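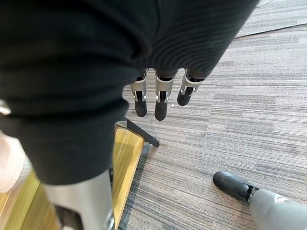

Start Zelle Termine Protokolle Kontakt

Protokoll Zellenrunde, Mai
aufgeschrieben von Emese Nyitrai

Anwesend: Araba Bawa, Zoltán Borbély, Judit Pap, Rostam Vahidi und ich. Beginn 9:15, weil Zoltán noch den Schlüssel für den Ersatzteilschrank holen musste.

Altes Protokoll: ohne Änderungen durch. Judit hat nur gebeten, dass ich »Stulpe« statt »Strumpf« schreibe – ich gebe mir Mühe, verspreche aber nichts.

1. Greifer und Finger
Rostam hat die Fingergelenke durchgesehen und die Schrauben an den Metallschalen nachgezogen. An zwei Stellen war Spiel drin, am mittleren Finger am meisten. Er möchte das Anzugsmoment endlich in der Wartungsliste haben und nicht auf dem Klebezettel am Monitor (der Zettel ist übrigens seit letzter Woche weg). Araba trägt es ein. Die schwarzen Fingerkuppen halten laut Rostam noch eine Weile, aber ich soll bei Vass trotzdem schon mal 6 Stück bestellen, die Lieferzeit war beim letzten Mal eine Frechheit.

2. Stoffstulpe am Arm
Längste Diskussion des Tages, ich kürze stark! Die schwarze Strickstulpe rutscht bei tiefen Positionen Richtung Finger und wirft Falten. Zoltán will sie oben mit einem Klettband fixieren, Judit findet, dann zieht es beim Drehen am Stoff und wir haben in einem Monat ein Loch. Wir probieren jetzt beides, erst Klett, dann ein breites Gummiband, jeweils eine Schicht lang. Judit wäscht vorher die Ersatzstulpe, und zwar kalt, ich schreibe das ausdrücklich hinein, weil ich die letzte auf dem Gewissen habe.

3. Kalibrierung
Die Nullpunktfahrt hat zuletzt 106 Sekunden gedauert, vorher waren es deutlich weniger. Araba vermutet die neue Wartezeit in der Software von Irnitico, Rostam eher ein müdes Kabel im Handgelenk. Er misst am Samstag durch, wenn die Zelle ohnehin steht. Bis dahin bitte keine eigenen Offsets eintragen – auch nicht »nur kurz zum Testen«, Zoltán!

4. Betriebsstunden und Wartungsplan
Der Zähler steht bei 924 Stunden. Die große Durchsicht ist bei 1000 fällig, das schaffen wir noch vor der Übergabe an Gultura, wenn nichts dazwischenkommt. Judit macht einen Vorschlag für den Termin. Ich hätte gern, dass wir an dem Tag zu zweit sind, allein ist das Abnehmen des Greifers kein Vergnügen. Araba hat sich gemeldet, danke!

5. Geld
Die Rechnung von Claninine für die Gelenkeinsätze ist da, 371 Euro. Freigegeben. Das Klettband zahlt Zoltán erst mal selbst und reicht den Beleg ein.

6. Verschiedenes
Vor dem Einschalten bitte einmal um beide Greifer herumgehen und den Teppich absuchen, ob was liegen geblieben ist. Rostam hat neulich beim Nachziehen eine kleine Schraube verloren und sie erst nach der Mittagspause wiedergefunden (in seinem Schuh). Der Inbusschlüssel in 1,5 fehlt weiterhin. Wer ihn hat: einfach zurücklegen, ich frage nicht nach.

Ende kurz nach halb elf. Nächste Runde wieder hier, Zoltán schreibt.

Fragen zum Protokoll bitte an Emese Nyitrai | © Zellenrunde | Nach oben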